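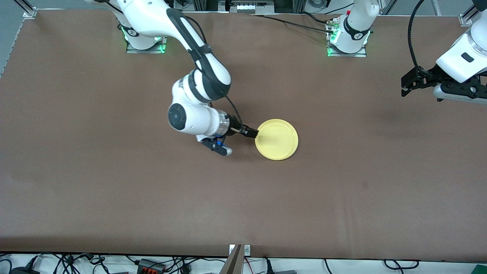
Talks > Workshop Evenings > Covering the Zatton Wing

Last updated: Tuesday, 9:40 pm

Speaker notes, fabric talk at the Skerkwood hangar

Start with the wing on the trestles, the bare one. Let people come up and put their hands on it before I say anything. Ask who has covered a wing before, then ask who has covered one twice. (The second group always has better stories!)

The airplane: Zatton two-seat trainer, high wing, wooden spars and ribs, fabric over everything behind the cabin. Guangming Yuan found it in pieces at the back of a barn, and we have been working on it ever since. Tonight is only the wings. If somebody asks about the engine, tell them to catch Guangming at the break. He'll talk till midnight.

Inspection first. I want to spend real time on this. Old fabric comes off in one piece if you cut it carefully, and you should keep it, label it and hang it up. Ours told us where every drain hole was, where the inspection rings sat, and where a previous owner had patched over a cracked rib near the left tip. Pass the patch around. Glue joints next: a bright flashlight held low, a thin feeler gauge, patience.

Envelope or blanket? We went with the blanket method, fabric laid on from the roll and glued at the edges. Chandrasekhar Gounder argued for a sewn envelope and he had good points, so give him a minute from the floor if he wants it. I love the blanket method for a first wing. You can pull a section back while the cement is soft and have another go, and you will need another go.

Shrinking. Show the iron, show the thermometer, talk about calibrating one against the other. Go over the whole wing at the low setting before turning anything up. Work both sides. Too much pull on one side and a light trailing edge will bow, and I have a nice sad sample of that. Hold it up to the window.

Rib stitching! My favorite part, and I won't apologize for it. We put 1,021 stitches in the pair of wings. It takes 2 people, one on each side, passing the needle through and calling out. Do the knot demo slowly, then again with the thick rope so the back row can follow. Spacing comes from the plans and the covering manual you are working to, so don't copy ours.

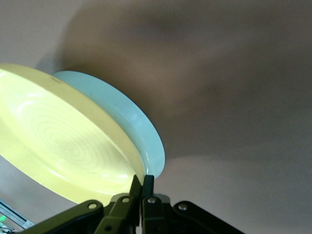

Coats and brush marks. Brush the first coat so it works into the weave, and keep a wet edge going the whole length of the panel. Then check it under a lamp, and this is where lots of people get fooled. Look at the yellow disc on the screen: the thin rings are easy to see near the middle, and toward the edges the glare washes the surface out. A bright lamp does the same on a wing panel. The ridges in the glare are the ones you'll find after the color goes on, so move the lamp, move your head, and check every bay from at least a couple of angles.

Sanding: only between the later coats, never across a rib, and keep your fingers flat. Tape over the stitching heads before you go anywhere near them. Mention the Grolari brushes, which I bought in May and still haven't worn out.

Hours. People always ask. Both wings, from bare wood to silver, took us 266, with a lot of tea in there. Kang, our inspector, looked in before we closed anything up and again before color. Book yours early.

Questions, then everybody ties a knot on the practice frame. Needles are in the blue tin. Count them back in.

14 shares | 6 comments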